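Looking After a Wooden Table You Use Every Day

We have had the same kitchen table since we moved to Vemville, and in that time it has been a desk, a pastry board, a sewing bench and, for one long winter, the place where a bicycle got mended. It has come through all of it rather well, and I'm often asked what I put on it. The answer is very little, but I do have my ways, and I have tried to set them down below in the order they come to mind.

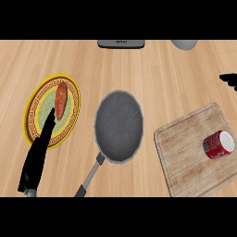 The daily wipe

Use a cloth that has been wrung out until it won't drip, and then wring it once more. Wipe along the grain, going right to the ends, and follow straight behind with a dry tea towel. It takes hardly any time at all and I generally do it while the kettle boils after supper. If the table is sticky (jam, in our house, it is always jam) put one small drop of washing-up liquid in a bowl of warm water and use that, then go over it again with plain water and dry it off.

Please don't use the green side of a sponge. I did so once on a patch of dried porridge and the dull spot was there until I next sanded the whole top, every breakfast, looking at me.

Spray polishes are a matter of taste, I suppose, but I gave them up years ago. They make a lovely shine for an afternoon and then everything seems to stick to it, and if you ever want to oil the wood afterwards you have a dreadful job getting the silicone off first.

Crumbs in the joints

If your table is made up of narrow boards, sooner or later crumbs will find their way between them. An old toothbrush, quite dry, will bring most of them up, and a wooden cocktail stick does for the stubborn ones. Go gently and hold the stick nearly flat. I used to use the tip of a knife and have a few nicks to show for it. Hoover afterwards with the soft brush on, and do the floor while you're about it, as it will all have gone down there.

White rings

A white ring is only damp that has got into the finish, and it is nothing like as bad as it looks. Leave it alone for a day first, as quite a few of them fade by themselves. If it is still there, lay a clean cotton cloth over it (an old pillowcase is ideal) and pass a warm iron over the cloth for a few seconds with the steam switched off. Lift, look, and do it again if you need to. Keep the iron moving!

For a faint one I use a dab of plain mayonnaise, left on for an hour and wiped away. I know how that sounds. It was in a leaflet that came with our old Mustow sideboard, and it has worked for me more often than it hasn't.

Black rings

These are a different animal. A black ring usually means that water has got right down to the wood, often with something iron sitting in it, and you will have to sand the finish back before you can treat it. I'd practise on the underside. If the table is a good one, or it belonged to somebody you were fond of, take it to a restorer and let them worry about it.

Plates, pots and what to put under them

Anything straight from the oven wants a proper trivet. A folded tea towel is not enough under a casserole, however thick it feels in the hand, and cork is better than most things. Our big cork mats came from the Gelley shop by the bus station and they have outlasted two sets of dinner plates.

Pottery is the thing people forget. Many a handsome plate or bowl has an unglazed ring on the bottom as rough as a nail file, and it will scratch a table every time it is pushed along to make room for the potatoes. Turn yours over and run a finger round the foot. If it feels gritty, rub it lightly against a scrap of fine wet-and-dry paper with some water, or else rub two such plates foot to foot, which is how a potter at the market told me to do it. For a plate that mostly stands about looking pretty, small felt pads are easier. Buy the sort you cut yourself from a sheet — the ready-made circles never seem to be the right size and they slide off in warm weather.

Oiling

Ours is an oiled top, so this part is no help to you if yours is varnished. To find out, put a drop of water somewhere out of the way. If it sits there in a bead for ages you most likely have varnish, and if it slowly darkens the wood you have oil or nothing much.

I oil twice a year, once in June with the windows open and once before the winter visitors. Clear the table entirely, wipe it, and let it dry overnight. Pour a small puddle of oil on a lint-free cloth and rub it in along the grain, as thinly as you can bear to. Wait 15 minutes, then wipe off everything that hasn't soaked in. People skip the wiping and then write to me about a table that stays tacky for a week. I buy Hassanpour table oil in the 1000 ml tin and it lasts us years, so go for the smaller one if you have only the one table and a cool cupboard is hard to come by.

Now, the cloths. Oily rags can heat up and catch fire all on their own when they are left in a heap, and I do mean that quite seriously. Lay them out flat and single outdoors until they are stiff, or soak them in a bucket of water, before they go in the bin.

Small scratches

Rub a walnut over them, the nut and not the shell, and then polish with your thumb until it feels warm. On pale wood try it underneath first, as it does darken a little. Deeper scratches can be filled with a wax stick a shade lighter than you think you need.

Sunshine

A table by a window will change colour whatever you do. Move the fruit bowl and the runner now and again so that you don't end up with their outlines, and turn the whole table end to end when you do your spring clean. We do ours on a Wednesday, when there are two of us at home to lift it.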